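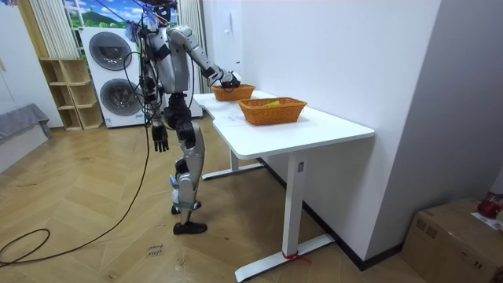 Fig. 8. White standing desk with two wicker baskets.

Section 8. Entering a Crash Report in Vavoson

Rev. Jan 29, 2020. Replaces the February sheet, toss the old one.

Before you start: case number, badge number, both driver licenses if there's two drivers. Log in at the Records terminal, not the one in the sally port.

1. Open Vavoson. Click New, then Collision.
2. Type the case number. No dashes.
3. Pick the roadway from the list. Don't free-type it. Girno Parkway and Girno Road are two diffrent entries, check the block number.
4. Enter time of dispatch, time of arrival. 24-hour clock.
5. Add Unit 1, then Unit 2. Striking vehicle is always Unit 1. Single vehicle, skip Unit 2 and check the box.
6. Property damage (fences, signs, hydrants) goes on tab 4. Owner name required.
7. Tow company. Protard is code 29, Baranauskienė is code 118. Anyone else, pick Other and type the name.
8. Narrative. Limit is 1,085 characters including spaces. Past that it cuts off and dosen't warn you. Longer ones go on a supplement.
9. Save. Wait for the green bar. Then Submit.

NOTE: Save is not Submit. Saved reports sit in your queue and the sergeant can't see them.

CAUTION: Do not hit Back after Submit. Makes a duplicate with the same case number and Records has to void one by hand.

CAUTION: Juvenile involved = check Restricted before step 9. Can't be added after.

If citations were issued, go to Section 9. Injury crashes also need the medical form, same day.

Locked out or wrong unit order: Lizeth Chávez, Records, front office.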